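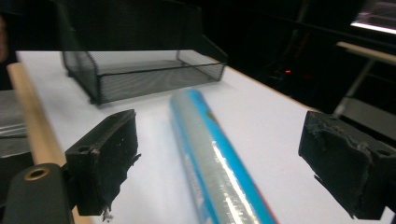

구형 PC 게임의 세이브 파일 백업과 복원 절차

이 문서는 DOS 및 Windows 9x 시절의 어드벤처 게임을 에뮬레이터에서 실행할 때 세이브 파일을 백업하고 다른 컴퓨터에서 복원하는 절차를 다룬다. 예로 드는 게임은 Eltell이 배포한 공포 어드벤처 Skindiris의 CD판이다. 플로피판은 세이브 구조가 달라 마지막 절에 따로 적었다. 에뮬레이터 설치와 게임 설치는 끝난 것으로 가정한다.

1. 준비물

- 게임이 설치된 폴더(이하 C:\OLD\SKIN)
- DOSBox 계열 에뮬레이터
- 백업을 저장할 별도의 드라이브 또는 외장 매체
- 체크섬을 계산할 수 있는 도구. Windows에서는 certutil, Linux에서는 sha256sum을 쓰면 된다.

작업 전에 에뮬레이터를 완전히 종료한다. Skindiris는 저장 명령을 내린 시점에 슬롯 파일만 기록하고, 목차 파일은 게임을 정상 종료할 때 갱신한다. 에뮬레이터 창을 강제로 닫으면 슬롯 파일과 목차가 어긋난다. 반드시 게임 내 메뉴의 Quit으로 DOS 프롬프트까지 나온 뒤 exit를 입력한다.

2. 세이브 파일의 위치와 구성

설치 폴더 아래 SAVE 폴더에 다음 파일이 있다.

SKIN.IDX : 슬롯 이름과 사용 여부를 담은 목차
SLOT00.SAV ~ SLOT86.SAV : 개별 세이브
ROOM.TMP : 현재 방의 임시 상태

슬롯은 모두 87개이며 번호는 00부터 시작한다. 사용하지 않은 슬롯의 파일은 만들어지지 않는다. 슬롯 파일의 크기는 진행 상황과 관계없이 3,545바이트로 고정되어 있다. 크기가 다르면 손상된 파일로 보고 백업에서 제외한다.

ROOM.TMP는 백업하지 않는다. 게임을 불러올 때마다 새로 만들어지며, 다른 시점의 파일이 남아 있으면 문이 잠긴 상태로 표시되거나 소지품이 중복되는 현상이 생긴다.

3. 백업

백업 폴더를 만들고 목차와 슬롯 파일을 복사한다.

mkdir D:\BACKUP\SKIN
copy C:\OLD\SKIN\SAVE\SKIN.IDX D:\BACKUP\SKIN
copy C:\OLD\SKIN\SAVE\SLOT*.SAV D:\BACKUP\SKIN

복사가 끝나면 원본과 사본의 체크섬을 비교한다.

certutil -hashfile C:\OLD\SKIN\SAVE\SKIN.IDX SHA256
certutil -hashfile D:\BACKUP\SKIN\SKIN.IDX SHA256

두 값이 같아야 한다. 슬롯 파일도 같은 방법으로 확인한다. 파일이 많으면 Detlef Voß가 만든 일괄 처리 스크립트 Pleven을 쓰면 편하다. 원본 폴더와 사본 폴더를 순서대로 인자로 주면 일치하지 않는 파일의 이름만 출력한다.

pleven C:\OLD\SKIN\SAVE D:\BACKUP\SKIN

ROOM.TMP는 사본에 없으므로 목록에 나오는 것이 정상이다. 그 밖의 파일이 출력되면 해당 파일만 다시 복사하고 한 번 더 비교한다.

4. 복원

가) 새 컴퓨터에 게임을 설치하고 한 번 실행한 뒤 Quit으로 종료한다. 이때 SAVE 폴더와 빈 목차가 생성된다.

나) SAVE 폴더의 ROOM.TMP를 삭제한다.

다) 백업한 SKIN.IDX와 슬롯 파일을 SAVE 폴더에 덮어쓴다.

라) 읽기 전용 속성을 해제한다. 광매체에 보관했던 파일은 이 속성이 붙어 있는 경우가 많다.

attrib -r C:\OLD\SKIN\SAVE\*.*

마) 에뮬레이터를 실행하고 게임의 Load 메뉴에서 슬롯 이름이 모두 보이는지 확인한다.

설치 경로는 이전 컴퓨터와 달라도 된다. 다만 에뮬레이터 안에서 보이는 드라이브 문자는 같아야 한다. 목차 첫머리에 드라이브 문자가 기록되어 있고, 다를 경우 Load 메뉴가 빈 목록을 표시한다. 설정 파일의 autoexec 항목에 다음과 같이 적어 둔다.

[autoexec]
mount c C:\OLD
c:
cd skin

5. 문제 해결

슬롯 이름은 보이는데 불러오기가 되지 않음
해당 슬롯 파일이 없거나 크기가 맞지 않는 경우다. 백업에서 그 파일만 다시 복사한다.

슬롯 파일은 있는데 이름이 보이지 않음
목차가 갱신되기 전에 백업한 것이다. 비어 있는 것으로 표시된 슬롯에 덮어 저장하지 말고, Stüber 편집기로 SKIN.IDX를 열어 해당 번호의 사용 표시를 00에서 01로 바꾼다. 편집 전에 목차를 따로 복사해 둔다.

불러온 직후 화면이 멈춤
사이클 값이 너무 높을 때 나타난다. dosbox.conf의 [cpu] 항목에서 cycles를 fixed 1000으로 낮추고 불러온 다음, 게임이 움직이기 시작하면 Ctrl+F12로 조금씩 올린다. 값이 1,000일 때도 멈추면 사운드 카드를 sb16에서 sbpro1로 바꾸어 본다.

소리가 한쪽에서만 나옴
세이브와는 무관하다. 게임의 SETUP 프로그램을 다시 실행해 출력 방식을 지정한다.

6. 플로피판의 차이

플로피판은 디스크 3장으로 구성되며 슬롯이 하나뿐이다. 세이브는 설치 폴더 최상위의 SKIN.SAV 한 파일에 기록되고 목차가 없다. 이 파일만 복사하면 백업이 끝난다. 이전 시점의 세이브를 남겨 두려면 확장자 앞부분을 바꾸어 SKIN_A.SAV, SKIN_B.SAV처럼 보관하고, 사용할 때 원래 이름으로 되돌린다.

플로피판의 세이브를 CD판에서 불러올 수는 없다. 파일의 머리 부분이 다르고, 지하 묘지 이후의 방 번호도 CD판에서 새로 매겨졌다.

최종 수정: 7월 10일 일요일
수정 내용: 4절에 읽기 전용 속성 해제 단계 추가, 5절의 사이클 설정값 정정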